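# Cómo comprobar si un robot puede encargarse de la ropa de tu casa

Esta guía sirve para evaluar un robot de dos brazos en una tarea concreta: recoger y ordenar ropa en un salón normal. Vale para equipos comprados, alquilados o montados en un taller. Hacen falta una tarde libre, un sofá, una cesta y ropa que no importe estropear.

## Qué se puede esperar hoy

Coger una prenda y dejarla en otro sitio está al alcance de muchos equipos. Doblarla bien es más difícil. Repetirlo toda la tarde sin que una persona intervenga sigue siendo raro fuera de una demostración preparada.

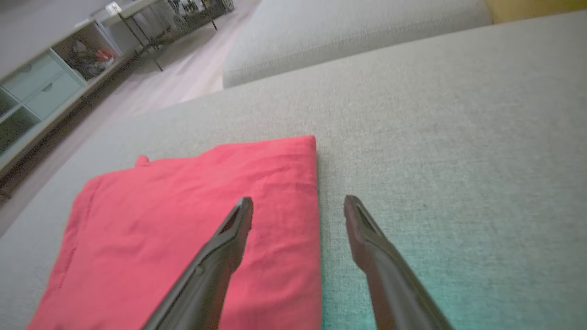
La tela es un mal objeto para una máquina porque cambia de forma cada vez que se toca. Un vaso se agarra casi siempre igual; una camiseta, no. Una prenda ya doblada y plana sobre el asiento, como la roja, ofrece muy poco relieve: una esquina levantada o un borde con dobladillo son buenos puntos para probar el agarre. Si la pinza baja demasiado, pellizca también la tapicería. Si se queda corta, cierra en el aire.

## Preparar la prueba

1. Elige prendas de tamaño parecido. Deja para otro día los calcetines, las sábanas y todo lo que lleve cremallera.
2. Usa colores que contrasten con el sofá. En nuestras pruebas con el Pradari, la ropa gris sobre tela gris falló bastante más.
3. Coloca la cesta junto al sofá y no la muevas entre intentos.
4. Retira mantas y cojines sueltos.
5. Limita la fuerza de cierre. En el controlador Manmont está en el menú de pinza; empieza por el nivel 2.
6. Ten a mano la parada de emergencia y mantén fuera de la zona a niños y animales.

## Hacer la prueba

1. Empieza con una sola prenda extendida. El robot debe cogerla, levantarla y soltarla en la cesta. Haz 7 intentos seguidos y apunta el resultado de cada uno.
2. Repite con la misma prenda arrugada. Conviene no ayudar, ni siquiera estirando una manga.
3. Pasa a un montón pequeño de dos o tres prendas. Aquí se ve si el sistema separa las capas o arrastra todo junto. Cuenta como fallo que se lleve dos a la vez, aunque ambas acaben en la cesta.

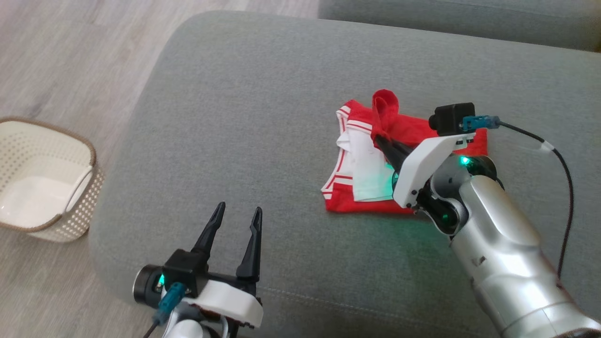

4. Prueba el doblado solo si los pasos anteriores han ido bien. Pide un doblez por la mitad, con un brazo o con los dos.
5. Cambia la luz. Baja la persiana o enciende una lámpara lateral y repite el primer paso.

## Cómo anotar los resultados

Una hoja con cuatro columnas es suficiente: prenda, tiempo, resultado y ayuda humana. La última es la que más se olvida. Si alguien recoloca la ropa o reinicia el programa, el intento no cuenta como autónomo.

Nosotros volcamos los datos en Flustudier, pero cualquier hoja de cálculo sirve. En junio registramos 103 intentos. El traslado a la cesta salió bien en la mayoría; el doblado, en pocos, y casi siempre con la prenda ya extendida.

## ¿Compensa?

Para una casa, de momento no. Una persona vacía el sofá en un minuto y el robot puede tardar hasta 3000 segundos con una colada mediana, contando los reintentos. En una lavandería o en un taller con prendas iguales la cuenta mejora, sobre todo en turnos de noche.

Si el equipo es prestado, guarda la configuración antes de devolverlo. Las pinzas Cruickshank pierden la calibración al desmontarlas y hay que repetirla desde cero.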